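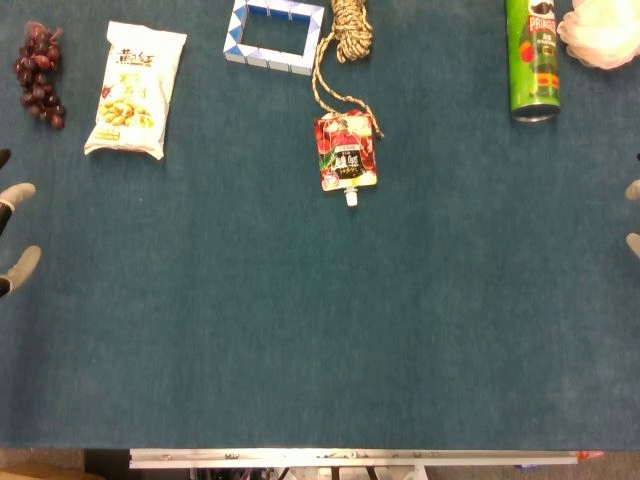
The Break Room Is Not a Benefit

When I started at Bratton, the recruiter spent more of our call on the snack shelf than on the hours. I took the job anyway and stayed 11 years, so I have no grudge to air. I do have a complaint about how companies describe themselves to people looking for work.

A job posting should say when the shift starts, when it ends, and how far ahead the schedule comes out. Most of the postings I read in Hadville last November said none of that. They mentioned fruit, games and a friendly team. One promised "a place to be yourself" and left out the pay.

Schedules matter more than any of it. At Bratton we got ours on the last afternoon before the new week began. People with kids were calling their sitters from the parking lot. Kaiwen Gu, who ran the second shift, asked for 20 days' notice and was told it couldn't be done with 264 people on the floor. He then did it for his own crew, on paper, with a pencil. Sick calls on his shift dropped and he had fewer gaps to fill at the last minute.

Management did notice. They gave him a plaque and left the other shifts as they were.

I hear the argument that small comforts show a company cares. Some do, and I ate plenty of the free food. But a manager can order snacks in 9 minutes. Fixing a schedule means telling a customer that a rush order will have to wait, and that is a harder call to make.

If you hire people, put the notice period in the posting. If you are looking for work, ask about it on the first call, and get the answer in writing before you give up the job you have.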